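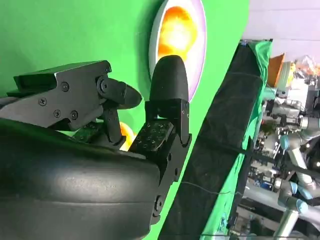 Black gripper against a bright green backdrop.

Jin-sol Shim is late and so am I, so we start on the stairs. She's carrying two bags of rye flour and won't let me take one.

"You'd drop it," she says. Fair.

Shim has been baking bread in Nidthorpe for most of her adult life. First for other people, then out of her own kitchen, now from a narrow shop on the corner with one oven and a counter that needs sanding. Hatov, it's called. No sign on the door yet. People find it anyway.

I ask how many loaves she sells and she waves a hand. 400 in a good week. 300 when it rains. "Rain kills bread. I don't know why. You'd think people would want toast."

We talk while she shapes. Quick hands, eyes mostly on me, which is unnerving. The dough is a wet rye and wheat mix she's been fiddling with since December. She still isn't happy with it.

"The crumb's too tight. My starter is slow in the cold and I get impatient. I've ruined so many batches by being impatient. You can put that in."

She didn't train anywhere fancy. Learned from Rafsan Jayawardena, who ran the old Bhuiyan bakery across the river until the rent went up. He comes in now two mornings a week, sits on an upturned crate, and tells her what she's doing wrong. He's there when I visit. He has opinions on my questions too.

"Ask her about the oven," he says.

So I ask about the oven. It's a secondhand Griltus deck oven, cost her 3,000 dollars, and then another 2,000 to get it through the back wall. The wall was the problem. They had to take out a window, and then the window didn't fit back in, and there was a week with a tarp.

"I baked with the tarp up," Shim says. "It was freezing. Best crust I ever got – I think it was the draft. I can't tell customers that."

"It wasn't the draft," says Jayawardena.

"It was the draft."

They go on like this for a while. I write some of it down and loose the rest.

What she really wants to talk about is price. A big sourdough at Hatov costs more than two loaves from the supermarket and she hears about it daily. She doesn't get mad. Did the sums with one man at the counter, on the back of a bag, flour and power and wages, and he bought a loaf and a bun. Still comes in. Still complains.

"I could make it cheaper. Shorter proof, more yeast, done by lunch. But then I'm making something I wouldn't eat, and I get up at 3 a.m. for this. I'd want to like it."

Will she expand? No. A second oven maybe. A person to do Saturdays would be nice, someone who can fold dough without beeing told ten times. She has asked her nephew. He's thinking it over.

The first trays come out a little after six. She knocks the bottom of one with a knuckle, listens, puts it back in for four more minutes. Jayawardena says three. She gives it four.

I leave with a seeded loaf under my arm, too hot to hold properly. She's already yelling at me to not cut it for an hour.

I cut it in the car.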